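Feed > Lab Automation > Threads

We use cookies to keep you signed in and to remember what you muted. Accept all / Manage

The robot sat in front of a beaker from Tuesday evening until Wednesday breakfast and reported complete success the whole time. A thread about gripper offsets, and my own typing.

Background for people who have hobbies. We run a two-arm bench cell at Iddale. It moves glassware from one spot to another spot and pours when told. The cell is called Cù, which is Gaelic for dog. It fetches. We thought that was pretty good at the time.

The job was dull on purpose. Left arm picks up the beaker, sets it down, lets go, backs off. Repeat overnight so we get a nice long record for the reliability report. No liquid in the beaker. No people in the room. I went home and made soup.

I came in, opened the log, and found 3,087 grasp attempts. The plan called for 50.

Every one of the 3,087 was marked GRASP OK. The next line was always LIFT NOT CONFIRMED, RETRY. So as far as the software was concerned we had a flawless gripper and a stubborn beaker.

What happened, as far as we've pieced it together. The left gripper had been restarted after a Karkico firmware update. On restart it's supposed to run its fingers open and closed to find its zero. It skipped that. It picked up an old zero from a settings file and carried on with total confidence.

The old zero was wrong by enough that "closed on glass" and "stopped short of the glass" gave the same reading. It closed on air next to the beaker, felt nothing, and had been told that feeling nothing at that position was fine.

Who told it that? I'm getting to it.

Wednesday, rerunning the bench in daylight, both arms on slow, with my hand on the stop button:

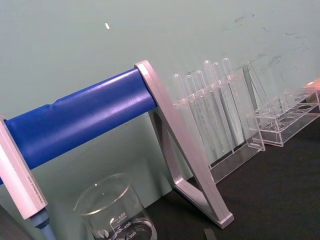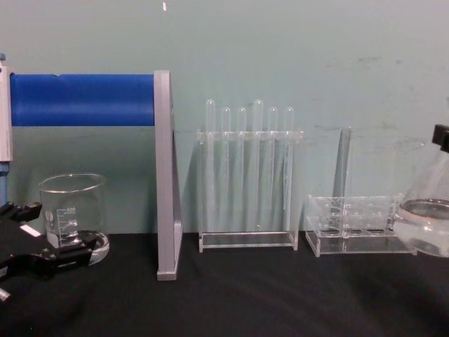
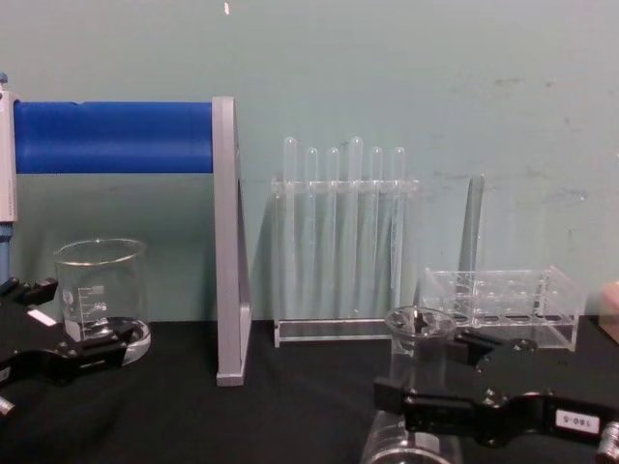
Cameron McIver
Cell integration and, as of this week, incident reports

Before the replies start: yes, the six tubes in the rack are upside down. They're parked that way. They had no part in this and have been cleared of all charges.

Back to who told it. There's a force check on the gripper. If it reads no contact force, it's supposed to throw a fault and stop. In May we were getting false faults on thin glass, so somebody turned the check down to where it would never trip, "just for the demo."

The commit has my name on it. The commit message is "temp". I'd like to say it was a different Cameron McIver.

Then the retry cap. Osudden (our scheduler) lets you set a limit on retries, and ours was set to 20. Great! Except the counter resets on any successful grasp. And we were having so many successful grasps.

Two safeguards, and each one was keeping the other from working. Either of them left alone would have ended this before my soup was done.

The funny version ends there. The less funny version is that the error could have gone the other way. A zero that's off in the opposite direction means the gripper thinks it's wide open while it's squeezing, and it keeps squeezing. On an empty beaker that's broken glass. On a flask with something in it, held by a clamp next to an arm that's still moving, that's a worse form to fill out.

Also, the cell was allowed to run unattended with a disabled check, and the startup screen was green. I would've walked right up to it. I did walk right up to it, with a coffee, and leaned in to see if the beaker was cracked. Arm live. Please don't do that. I've done it for you.

Fixes so far. Gripper won't enable after a restart until it's done its open/close run, and the settings file no longer gets a vote. Force check is back on, and turning it off now paints the whole screen orange. It's a horrible orange. Retry counter only resets on a confirmed lift.

And the job stops dead if grasp and lift disagree 2 times in a row. Priya on the night desk asked why it hadn't always done that. I said it was a fair question and looked at the wall for a bit.

Thin glass still throws false faults, by the way. That was the problem in the first place and it's right where I left it. If anyone has force settings that work on light funnels, replies are open.

The beaker is fine. It spent the night being approached.

Someone asked if we kept the log. Yes. It's about as exciting as you'd imagine. The grip position column is the same number all the way down, which I'd have noticed if I'd looked at it once before leaving.

Edit to the one about the retry cap: Osudden do document the reset behavior. It's in a footnote. I've now read the footnote.

41 reposts · 17 comments · Share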